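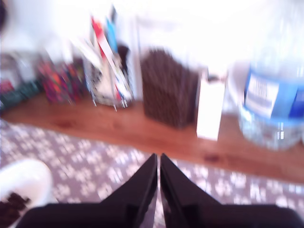
Sustthorpe Tasting Returns: data card

Summary

Sustthorpe Tasting Returns is a table of results from in-store sampling days run by independent food shops in the Ernillow buying group. Each row is one product offered at one shop on one day. The table covers 19 shops and almost 200 product lines, most of them breakfast cereals, spreads, plant milks and yogurts. It was put together so that small shops could compare what was given away with what was sold afterward.

The card describes the second release. The first release should not be used, as it stored pack weights in mixed units.

Files

returns.csv: one row per shop, product and day
shops.csv: one row per shop, with floor area band and town type
products.csv: one row per product line, with category and certification status
notes.txt: free-text remarks from shop staff, lightly edited for spelling

All files are UTF-8, comma separated, with a header row. Empty cells mean the value was not reported. Zero means it was reported as zero.

Columns in returns.csv

shop_id: key to shops.csv
product_id: key to products.csv
portions_out: sample portions handed to customers
packs_before: full packs sold in the two weeks before the sampling day
packs_day: full packs sold on the day
packs_after: full packs sold in the two weeks after
display: one of counter, table, shelf_end, none
staffed: 1 if a member of staff stood with the samples, otherwise 0
price_cut: 1 if the product was on offer at any time in the period

How the figures were collected

Shops filled in a paper sheet on the day and sent it to the Khaemba office, where it was typed up by hand. Sales figures were taken from till exports. Five shops have tills that do not record product codes for loose goods. For those shops, packs_before and packs_after are blank for anything sold by weight.

Portion numbers are less reliable than sales numbers. Most shops worked out portions_out by subtracting leftover cups from the number set out. Cups thrown away unused are therefore counted as handed out. Hok-lam Yen compared the paper sheets with the typed rows and corrected digit swaps where the sheet was legible. Rows that could not be settled carry the value 9 in the check column of notes.txt.

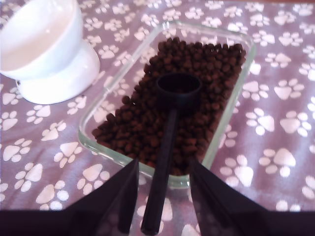
Monique Pichon objects to the word "portion" in the column list. In her view the shops never agreed on a portion size, so portions_out should not be added up across shops, and yogurt in particular went out in anything from a teaspoon to a half-full cup. She would prefer the column to be read as a count of servings within a single shop.

The column name has been kept for this release so that existing scripts still run. The objection is accepted as a limit on use. Totals by category across shops are not supplied, and users who need them should weight by the serving_grams field in shops.csv where it is filled in.

Known problems

1. Sampling days were chosen by the shops. Many picked Saturdays or market days, when sales are higher in any case. A simple comparison of packs_day with packs_before will overstate the effect.

2. Price cuts often ran alongside sampling. Rows with price_cut set to 1 should be analyzed separately.

3. The staffed column was added after the January returns had come in. January rows are blank in this column.

4. One product line from Plultirstead was relabeled during the period and appears under two values of product_id. The pair is listed at the top of products.csv.
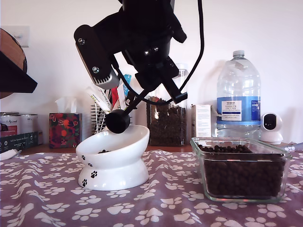

5. Certification status is as printed on the pack at the time of the return. It was not checked against any register, and a product that gained or lost certification later keeps its original value.

6. Shops that ran out of stock during the two weeks after sampling did not report the date. A low packs_after may mean low demand or an empty shelf.

Suitable uses

The table can be used to plan sample quantities for a shop of similar size, to compare display types within a shop, and to teach basic handling of retail data. It should not be used to rank brands or to set supplier terms.

Changes

Release 2, Wed 15 April: weights converted to grams, duplicate rows removed, shop names replaced with keys.
Release 1: withdrawn.

Corrections

Send the shop_id, product_id and the corrected value to the Khaemba office, with a copy of the paper sheet if the shop still has it. Corrections go into the next release and are listed under Changes.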